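About Ploltitlow

Ploltitlow is a small newsroom that reads crime stories for a living and mostly doesn't believe them on the first pass. We cover shootings, arrests, missing persons and court filings, usually a day or two after everyone else has posted.

Zulmira Salgado started the site in October 2014 after reading the same arrest report on 14 websites. Eleven had the charge wrong. Two had the wrong man's age. She wrote to all of them and got one reply, from an advertising department.

We would like to say things have improved since then. Police press releases still get copied word for word, "sources say" still covers for a neighbor with a guess, and a suspect who is cleared in March is still the top search result the next winter.
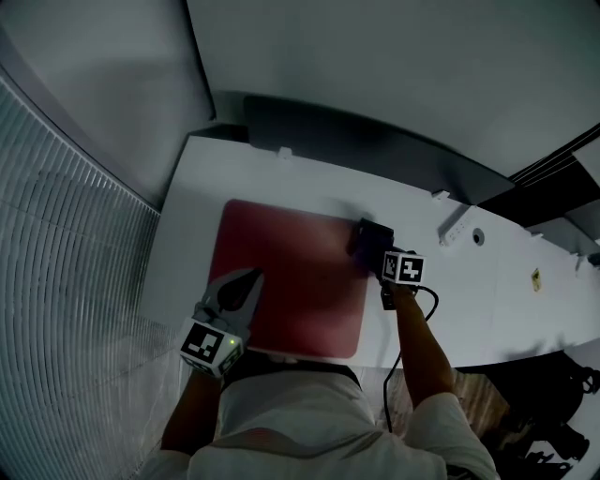
Do you name suspects?

Only after a charge is filed and we have read the filing ourselves. A name going around on social media doesn't count, and neither does a police spokesperson repeating it on the phone.

Eckhard Fuchs edits the court desk. He came from the Gerlach, a weekly that ran a police blotter on page 3 and hardly ever printed how the cases ended. Our follow-up list is his doing. It had 83 open cases on it the last time he let anyone look, and a story stays there until there is a verdict, a plea or a dismissal.

We don't claim to be neutral about everything. We doubt statistics that arrive without a source, "crime wave" headlines in election years, and experts who are available at any hour. You should doubt us too. In our first year we ran 51 corrections, and they are all still up with the original mistakes left in.

Money comes from reader subscriptions and from Favisum, which licenses our court summaries. Favisum doesn't see stories before they run. We turned down an offer from Iketti to sell "sponsored safety content" because we couldn't find out what that meant.

Corrections go to the court desk. Send the document if you have it.

Page last updated Dec 7, 2022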